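Notebook – erg bench, timing and drag
Last updated: August 1, 2023

Carrying on from the bottom of the last page. Drag checks on the Prorow machines before the indoor league. Venue is now Drallton, not Palacios Hall, so every floor note from last year is useless. Drallton floor is sprung. Palacios was concrete under thin rubber. Will matter for the slide tests, see below.

Machines 1 to 9 done. 27 in total to get through before October. Slow going.

Method same as before: damper at 4, flywheel up to speed by hand with the drill adaptor, let it run down, log the decay. Three runs each, throw out the first. Room door shut, fan off. Forgot the fan on machine 3, did it again.

1 – fine
2 – fine
3 – fine second time
4 – drag low, cage was full of fluff. Brushed out, came up to match.
5 – fine
6 – fine but chain noisy, oiled
7 – see below
8 – fine
9 – fine, handle strap cracked, on the parts list

Machine 7 is the odd one. Decay curve drops off nicely then there's a step near the end, every run, same place. Swapped the monitor with 8 and the step stayed with 7, so it isn't the monitor. Swapped the pickup lead, no change. Bearing? Can't feel anything turning it by hand. Left it with the cage off.

Distance counter. Ran 7 against the reference over a fixed number of turns. Reference said 400 m, 7 said the same to the metre. So whatever the step is it doesnt upset the distance at race pace, only down at the slow end where nobody rows. Still don't like it. Somebody will paddle down on it, see a funny number and put in a protest.

Flokasel link – the relay box that takes all the monitors and feeds the big screen. Firmware updated this morning. Took two goes, first one hung at the end and had to pull the plug. Since the update the lane order comes up right. Before, lanes 10 upwards sorted ahead of 2, everyone remembers the heat where the crowd cheered the wrong boat home.

Left it logging over lunch with the nine good-ish machines connected and a dummy race looping. 1,917 packets sent, 292 arrived late. Too many. Late means after the screen has already redrawn, so a lane sticks and then jumps. Looks awful in a sprint finish.
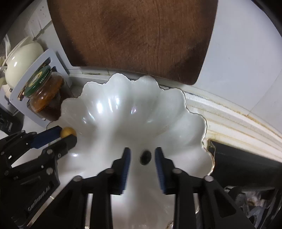
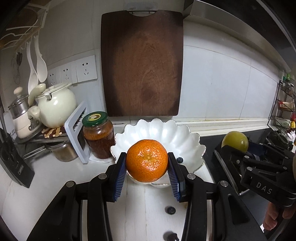

Drallton rang back about the late packets and reckoned it was the cable and not the box, they'd had the same with their swimming scoreboard when the run went over the top of the lighting bars. They said to try the short lead first and ring them again if it was no better.

Tried the short lead. Better, but still getting sticks when all nine sprint together. So part cable, part something else. Written both down, will rerun overnight with the loop set longer and the redraw slowed a touch. If that clears it we just live with a slightly slower screen. Rowers won't care, the commentator might.

Also asked Drallton about the floor while they were on. They'll let us have an hour on it the evening before, not more, there's badminton in first. So the slide tests have to be ready to go off the van: two machines coupled on slides, two fixed, same drag, same crew weights if we can get them. I think a sprung floor will eat a bit of the stroke on the fixed ones. Could be wrong. The old Palacios numbers had no difference worth the name but that was concrete.

Seeding – not my job but it landed on this bench again. The junior entries have split times in one column and totals in another and someone has pasted one over the other for the last page. Sent it back. Not touching it till it's right.

To do
– 7: bearing out, look at it properly, ask for a spare before ordering
– machines 10 to 14 next session if the drill battery holds
– strap for 9
– overnight loop on the Flokasel, SHORT lead
– label both ends of every lead this time. Both ends
– find the damper stops, the bag went to Palacios last year and I'm not sure it came home
– van: does it take the slides flat?

Later – took the side plate off 7. Small flat on the flywheel collar, you can catch it with a fingernail. Could be the step, could be nothing. Taped a note on it so it doesn't get wheeled back with the others.

Drill battery dead. Stopping.

3 comments · 2 shares
Erg bench notebook – questions to the bench inbox – Back to top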